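Equipment Loans for Student Media: A Review of the Pocket Audio Recorder Pool
Project report submitted by Vilho Leinonen, Communication Studies 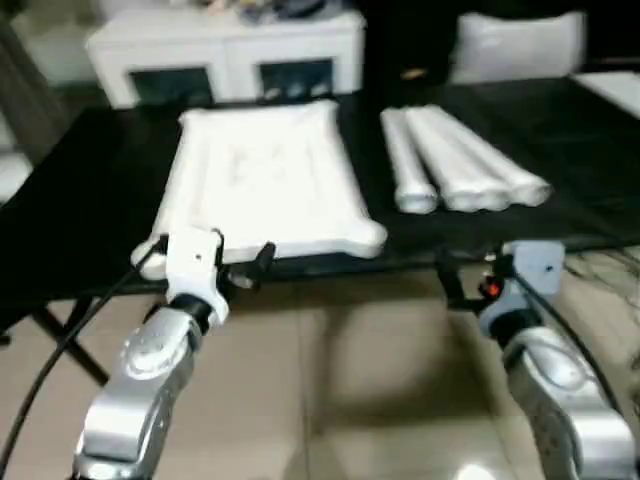

1. Background

The Department of Communication Studies lends portable audio recorders to students who produce interviews, podcasts and campus news. The pool was set up with 13 recorders of two models, the Cillo and the Skarkard. Loans were recorded on paper slips until May, when the department moved to Flidlow, an online booking system.

The purpose of this project was to establish whether the recorders met the needs of student producers and whether the present loan rules should be changed. The project did not consider video equipment, which is managed separately by the library.

2. Method

Loan records for one academic year were examined. A short survey was sent to students enrolled on the two audio modules, and interviews were held with 5 of those who replied. Each interview took place in the Begum Building and was recorded on whichever model the student had last borrowed.

Both models were also used to record the same spoken passage in a seminar room, in the main corridor at midday and outdoors beside the car park. The files were played to the interviewees without naming the recorder.

3. Findings

3.1 Sound quality
Listeners preferred the Skarkard in the seminar room. Opinion was divided on the corridor recordings. Outdoors, the Cillo was judged clearer when fitted with its foam cover, although two covers were missing from the pool at the time of testing and the comparison had to be repeated on a Friday.

3.2 Ease of use
The most frequent complaint concerned the hold switch on the Cillo, which is easily moved in a pocket and stops the buttons from responding. Several students believed the recorder had failed and returned it early. The Skarkard menu was described as slow, and its level control can only be reached after recording has been paused.

3.3 Loan period
The standard loan is two nights. Students working on the longer documentary assignment said that this was too short, and the records show repeated renewals by the same borrowers in the spring term.

4. Costs

The department set aside 2000 pounds for the pool. Of this, 900 pounds was spent on replacement recorders and memory cards.

5. Recommendations

The loan period should be extended to five nights for assessed work. A printed card explaining the hold switch should be placed in each Cillo case. Foam covers should be listed as separate items in Flidlow and checked on return.

Further work is needed on battery life, which was not measured.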